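Reading time: 2 min

3.2 Household storage of small plastic goods

Stored items were surveyed in 40 homes in Drondbridge during November. Each home was visited twice, and the contents of shared bins, drawers and bags were recorded by type of plastic where a label or mould mark allowed it. Items with no mark were entered as unsorted and left out of the mass totals. Following Seo's method, a bin was treated as one unit whatever its colour or volume.

Soft items were the hardest to classify. Two coders agreed on rigid pieces in most cases, but a third reading was often needed for flexible ones. Toys were kept apart from packaging even when stored together (Figure 3).

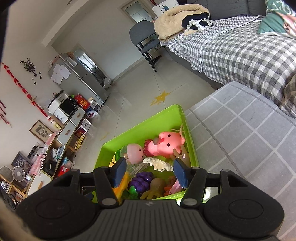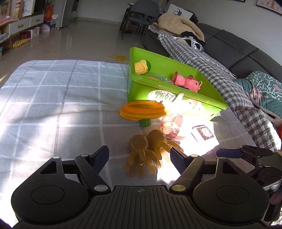
Figure 3. Mixed small goods. First: toys in a lime-green plastic bin. Second: translucent amber glove-shaped toys, with a clear plastic bag behind.

Related articles
Kerbside sorting in Wanyama: a 200-household trial
Colour fading in stored polymers
Seul-gi Seo: Coding rules for unmarked plastics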